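Controls should say what they do. Too many panels leave the user to guess, and a manual kept in a drawer is a poor substitute for a printed word beside the knob. 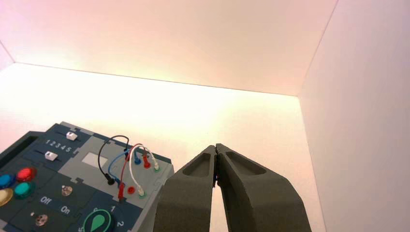
Department of Product Usability, Heinonen

Printed marks such as "Off", "On" and a plain 1 to 5 ask little of anyone. Coloured buttons ask more: red and blue are easily told apart, but colour alone carries no instruction. We would print both.

Ottilie Zwahlen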